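Drestdale Movers Open Their Training Room for the Winter

Drestdale, February. The household goods movers of Drestdale have a place of their own to learn in again, and anyone who has ever tried to teach a new helper how to wrap a china cabinet in the customer's own hallway will know how welcome that is. The regional movers' association opened its training room on the upper floor of the old Kazlauskienė storage building this month, with coffee, a good many old friends, and a first class that was full before the notices had gone out to everyone.

The room measures 1,765 square feet and was last used for records storage. Member companies gave the shelving, the pads and the dollies, and Sakelix, the carton supplier, has promised flat boxes and paper through the end of the season.

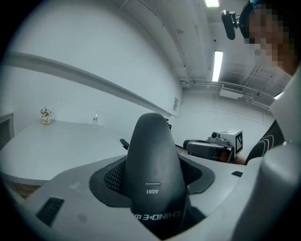
Bohumila Kubíček has been running crews for longer than she likes to say, and she wrote most of the course over the holidays at her kitchen table. She wanted the first morning to be entirely about labels, which surprised a few of the younger people who had come to lift things. Her feeling is that a short code, something as plain as the A061 printed in white on a dark grey gripper finger, will do more for a crew at the end of a long day than a whole sentence scribbled in marker, so long as the same code is on the inventory sheet and the sheet is in the truck. She had everyone write up a pretend three-bedroom house, trade sheets with a neighbor, and then try to find the neighbor's toaster on paper. It took a while! There was plenty of laughing, and by the coffee break there were some much better sheets.

The afternoon belonged to Devendra Maurya, who teaches packing and who has a great fondness for lampshades (he says they are the item he is asked about most, and he is happy to be asked again). He went through dish packs, mirror cartons and the right way to fill the top of a box so that it doesn't sag under the one above it. Stairs and ramps come in the second session, along with a long talk on talking to customers, which Bohumila considers the hardest part of the trade.

"I started on a truck with a man who taught me everything by sighing," said Güven Yalçınkaya, who now manages the Hikis branch in town and sent four of his newest people. "I would have loved a class. I think he would have loved for me to have had one, too."
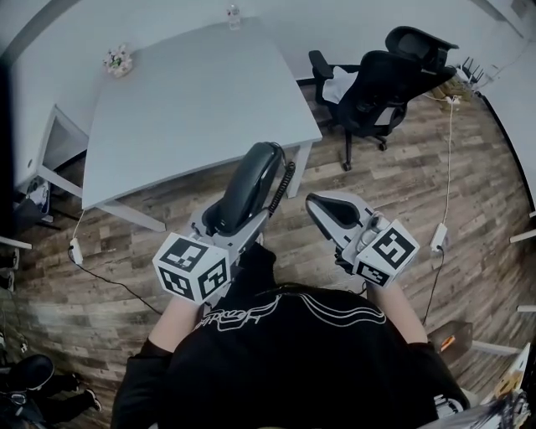 A person on the wood-patterned floor, with a gripper in each hand.

Each class takes 20 people and runs for 2 days, starting at 8 in the morning. The fee is $300 for non-members, and members pay half. Lunch is included both days, and those who came in February are still speaking kindly of the lentil soup. Sevim Sönmez at the association office is keeping the sign-up list and would like companies to send in names together, with a phone number for each person, as she had quite a time matching people to employers in the first round.

Teodoro Alcaraz, who looks after the building, asks that trucks use the rear lot and leave the loading door clear for the storage tenants. The front steps are steep, so please call ahead if you would like to use the elevator.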